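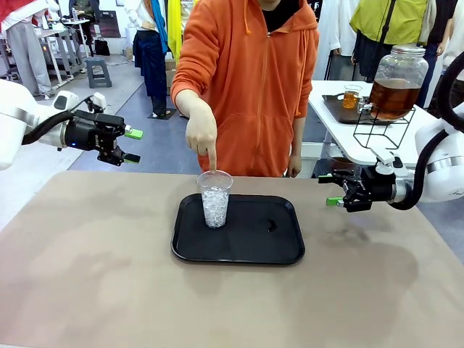 Jodberg Shaved Ice and Cold Drinks Recipe Set

README, last revised 11/04/2018

Welcome! This is a plain text collection of recipes for cold drinks, ices and slushes, gathered from home cooks in and near Jodberg over several summers and typed up in one consistent layout so that people can search it, sort it, cook from it and (please!) argue with it. There are 900 recipes in the current release. I started with a shoebox of cards and a strong opinion about lime syrup, and it grew.

If you only want to make something cold and sweet this afternoon, open the file called start-with-these.txt. It has 100 recipes that were made at least twice by two different people and came out well both times. Everything else is in the main folder.

What is in the folder

recipes.csv -- one row per recipe, with all the fields listed further down
start-with-these.txt -- the short list, laid out for printing
syrups.csv -- the syrups on their own, as so many recipes share them
measures.txt -- what we mean by a cup, a glass, a scoop and a "good splash"
notes-tarkdale.txt -- the Tarkdale recipes with their original wording kept
changes.txt -- what moved between releases

Where the recipes came from

The biggest batch came from handwritten cards and notebooks lent to me by families in Jodberg. The second biggest came from Tarkdale, where people make a tart currant slush that I had never tasted before this project and now make every week from June on. A smaller group came from the old menu of the Latuheru snack bar, which wrote its recipes for ten-gallon coolers, so those were scaled down. Scaling down syrup is easy. Scaling down "one bag of ice, beat with mallet" took a few tries.

Mirsad Janevski typed the whole Latuheru menu, checked every amount against the paper, and found 7 recipes that had been entered under two names. He also wrote the first version of measures.txt. Thank you, Mirsad!

Ice, and why it has its own column

Most recipe collections say "ice" and leave it there. I think that loses half the fun. The same lemon syrup over big cubes is a drink, and over fine shavings it's a dessert you need a spoon for. So every recipe has an ice field with one of these values:

cubes
cracked (cubes hit a few times in a towel)
crushed
shaved
slush (the ice is blended with the liquid)
none

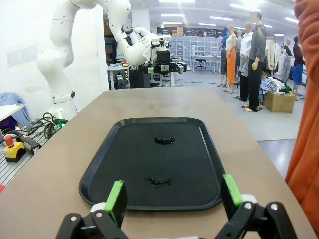 The hardest line to draw was between cracked and crushed. Cards use the two words as if they were the same, and some older ones say "broken," which could be either one. When the card said to fill the glass and pour the syrup over the top, I went with crushed. When it said to stir and drink, I went with cracked. If the person who wrote the card could be reached, I asked. The ice_source field tells you which of these happened: card, guess or asked.

There is also a fill field, which says how high the ice goes before any liquid is added. It matters more than I expected. A currant slush made with the glass packed to the top is bright and icy, and with the glass half full it's closer to a juice with some ice in it. Both are good!

Fields in recipes.csv

id -- a number that never changes, even if the name does
name -- as written on the card, spelling and all
other_names -- if two families call it different things
place -- Jodberg, Tarkdale, Latuheru or unknown
ice, ice_source, fill -- see the section before this one
syrup_id -- matches a row in syrups.csv
liquid -- water, milk, tea, juice, soda or a mix
amount_liquid -- in cups
glass -- tall, short, bowl or pitcher
serves -- a whole number
steps -- the method, one sentence per step
made_by_us -- yes or no
comment -- anything else, including complaints 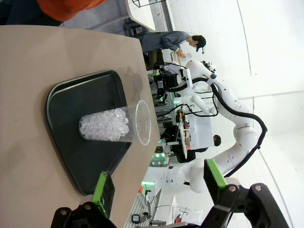
Known problems

Sugar amounts in the Tarkdale recipes are high. They are what the cards say, and I left them alone, but I use around 4 spoonfuls less in most of them and like the result better.

Milk ices are thin on the ground. People clearly make them (I've been served some wonderful ones) but hardly anyone writes them down.

The serves field is unreliable for pitchers. One card says "serves the porch."

Accents were dropped from a few names during typing. If one of them is yours, write and I'll fix it right away.

Using the set

Cook from it, print it, copy it, put it in your own project. If you publish something that uses it, please say the recipes came from the Jodberg set and keep the place field with each one. The families who lent their cards asked for that, and it's a small thing. Please don't sell the files on their own.

Sending corrections

Send the id, the field, what it says now and what it should say. New recipes are very welcome too, and messy ones are fine -- a photo of a stained card is perfect. I'm especially hoping for anything from Ondale, where I hear they put black pepper on melon ice. I've tried it from memory with no recipe and it was delicious, so somebody must have the real one in a drawer.

Next release

Planned for March, in time for people to try things before it gets hot. It will split tea out of the liquid field into its own file, with steeping times, and add a second page of syrups made without cooking.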